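# Monthly check - sorting bin, Pellby hall

Bin no. 3282, checked by Rosalie Brunner, December 2022

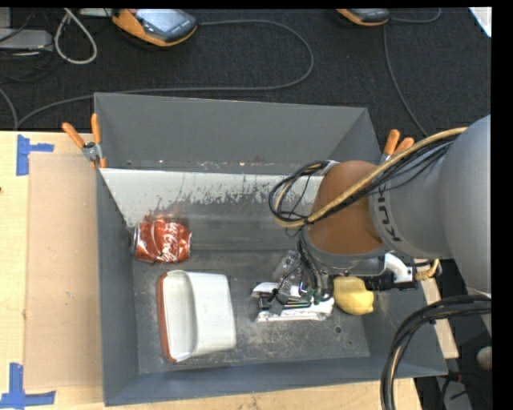
*Bin 3282 with items on the floor: crushed soda can, white container, crinkled package, yellow item.*

**1. Contents**

- [ ] Bin empty before check
- [x] No glass
- [x] No batteries or spray cans

Comment: The first box stays open. The Coca-Cola can lies near the left wall and the white container is tipped on its side. Please take everything out before the next check, I can not judge the floor well when things are lying on it.

**2. Walls**

- [x] Back wall smooth
- [x] No sharp edge on the rim (felt by hand, with glove)
- [ ] Coating of inner panel complete

Comment: The whitish coating on the sloping panel is worn away along the lower edge and gray metal is showing. The scratches go mostly up and down. In October I wrote "light wear" for this point. Now I write "worn". Gisler should say if they can coat it again or if the panel must be changed.

There are also faint reddish smears on the panel, above the can. I don't know what it is. Wipe with the Codine cleaner and write in the log if it comes off.

**3. Floor**

- [x] No cracks found
- [ ] Clean
- [ ] Hole checked from below

Comment: Scuffed, with pale scratches and dusty patches. The scratches are acceptable, the dust is not. The small round hole toward the right was on my list also last time. I could not look under the bin today - the lower cover is held by 7 screws and I had the wrong key with me.

**4. Stand and surroundings**

- [x] Bin sits level
- [x] Walkway free, 65 cm measured at the narrow place
- [x] Gloves available (2 pairs, size L only)

Comment: Please order size M also. The sign with the phone number of Drineda is hard to read and should be printed new.

**Result:** Bin can stay in use. Open points: empty and clean the floor, wipe the smears, ask Gisler about the coating, check the hole from below.

Signed: R. Brunner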